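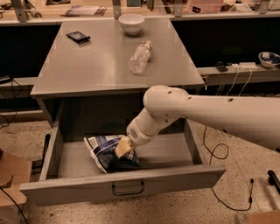 Why should anyone bother to learn the names of the small streams near their house?

Because a stream you can name is a stream you start to notice, and noticing it will make your ordinary walks a whole lot better.

I came to this late, at an age when most people have settled on their hobbies. I had lived in Irkham for nine years and crossed the same little bridge by the post office maybe every day of my life there, and I could not have told you what ran under it. Water, I suppose I would have said. Then one wet November the water came up over the road, and the notice taped to the library door said that Trevora Brook was closed to foot traffic at the lower crossing. Trevora Brook! I stood there dripping and said it out loud. It had a name, a lovely one, and I had been walking over it like it was a drainpipe.

So I went in and asked for a map. The librarian brought me a county survey sheet so old that the folds had been taped twice, and on it, in tiny slanted lettering, was a name for every blue line in the township. Trevora Brook I now knew. The ditch behind the ball field was Cold Finger. The trickle that makes the parking lot at the feed store so muddy in March was called Widow's Run, and it had once turned a mill. I copied them all onto the back of an envelope and I still have it.

My argument is a simple one, and I'll make it as strongly as I can: towns should put these names back up. On signs, at every bridge and every culvert big enough for a kid to crawl through. We mark the streets, including streets with three houses on them. We mark the subdivisions, which are mostly named after trees that got cut down to build them. A brook that has been running since the ice left gets nothing, or it gets a green pipe marker with a number on it. The one by my house says 3459. I have nothing against the number, the road crew needs it, but I wouldn't take a visitor to see it.

People tell me this is a matter for the phone. You can look it up, they say. I've tried, and for the big rivers it works fine. For a stream you could jump across, the map on my phone shows a thin blue thread with no label, and when I zoom in closer the thread disappears! A sign is there whether you thought to ask or not. You read it while you wait for the dog. Your eight-year-old reads it out loud in a funny voice, and from then on it belongs to her.

I should be fair about the cost. When I brought this up at a town meeting, Alaric Crenshaw stood up and asked what one sign would run us, and it was a good question. The price I had been given was $110 for the panel and the post, with our own crew doing the digging. He thought that was high for something nobody had asked for in fifty years. I think it's a bargain for something that will stand for twenty. We shook hands afterward and argued about it all the way to our cars, and he told me a story about catching crayfish in Cold Finger as a boy, only his family had always called it the Finney. I was thrilled. I wrote that on the envelope too.

That brings up the hard part, which I also happen to love. Names disagree. The survey sheet says one thing, the farm families say another, and the people who lived here long before either had names that the sheet left out completely. I don't think a sign has to pick a winner. Over in Løken they put 2 names on the boards wherever the old settlers and the railroad couldn't agree, one above the other in the same size letters, and it looks handsome. Where an older name is known and the people it comes from want it used, I'd put it on top.

What does a name do for the water itself? I can't prove it does anything. But I've been to cleanup days for "the creek" and cleanup days for Trevora Brook, and I know which one had people wading in up to their hips to drag out a tractor tire. When the feed store wanted to pave its back lot, folks who had never spoken at a hearing got up and talked about Widow's Run as if it were a cousin. The lot got paved anyway, with a wide strip of grass left along the bank. I walk by it often, and last spring there were marsh marigolds all down the edge, bright as anything.

If your town won't buy signs, start smaller. Find the old sheet. Ask the oldest person on your road what they called the place where they went swimming. Then use the name, out loud, when you give directions: turn left after Widow's Run, and if you get to the feed store you've gone too far.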